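Workshop notebook, Bloxham unit
16 November 2024

Sectional door, customer return. Opener is the Gemimia chain drive, springs are the Skurden pair fitted in August. Complaint was that the door stops a hand's width above the floor and goes back up. They had already cleaned the sensors and turned the close force up, which did not help and which I have now put back to where it should be.

Hung the door on the test frame and ran it off the opener first. Same fault on the third close, then not again for nine, then twice in a row. Nothing on the sensor lights either time. Pulled the release cord and worked it by hand. Heavy on the left for the last part of the travel, fine above that.
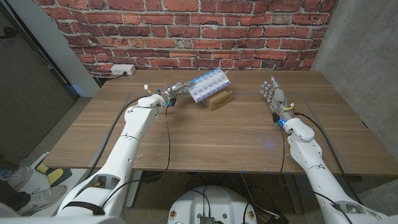 Weighed the door on the two scales with the springs unwound: 161 lb all in. The spring tag is for a lighter door, so whoever ordered them went by the brochure and forgot the insulated bottom section. Left spring is also wound a quarter turn less than the right. Both were holding but the door drifts down from half height if you let go of it, and it should stay put.

Cable drums next. Left drum had crept on the shaft, set screws only finger tight, and there was a bright ring where it had been rubbing on the bearing plate. Cable itself is good, no broken strands at the bottom bracket. Moved the drum back, nipped both screws up, marked the shaft with paint pen so we can see if it shifts again.

Rollers: two on the left are flat on one side. The second one up is the one that catches, right where the track starts to curve. Swapped those two for nylon from the drawer (part 2129, the last of the box, more wanted). Left the rest alone.

Track was out of line as well. Shimmed the lower bracket and got the gap even down both sides. The old bolt holes in the frame are oval from being moved so often, which doesn't help. Should go over to the plate type brackets at some point.

With the drum and rollers done but the old springs still on, ran 50 cycles on the opener. It reversed once, at cycle 38. Better than it was but not fixed. The opener is still lifting more than it ought to and the motor housing was warm to the touch at the end.

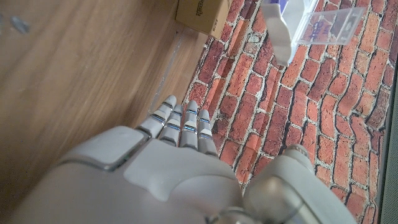

Robot hand, with wood and brick beyond the fingers.

Ordered the right springs from Irkberg, same length, next wire size up. Asked for the pair and not just the left. Until they come the door stays on the frame with the opener unplugged and the clamps on the track. Please don't take the clamps off to get at the shelf behind.

To do when the springs arrive:
Wind both the same and check the balance at half height before the opener goes back on.
Reset travel limits, then force, in that order.
Run to 2000 cycles with a look at the drum marks each time the counter is read.
Check reversal on the wood block at start and finish.

Also need to change the order form. It asks for door width and height and has no box for weight — that is how this one went wrong. Will draft something and leave it on the bench.

Counter on the test frame sticks when the door goes up quickly. Tapped it and it freed, but keep a tally on paper as well for the long run.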